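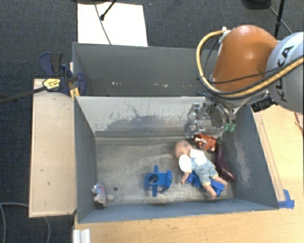 *Usham Household Notes, No. 38*

## The toy bin, and what sinks to the floor of it

A deep bin swallows toys whole. A doll in a blue romper can lie beside an aubergine for months and neither will complain.

- Tip the lot out once a month. Allow 15 minutes, or 90 if a child is helping.
- Metal bins wipe down nicely with warm water and a drop of washing-up liquid. Dry the corners or they'll rust, and then you'll be writing to me.
- Dolls' clothes go through a cool wash in an old pillowcase. The doll stays out of it, whatever her owner says about baths.
- Pretend vegetables live in their own bin. Pin-yu Tam of Girine keeps hers in the pantry and has twice tried to chop one.
- Felt pads under a metal bin save the floor and your nerves.

Next number: odd socks.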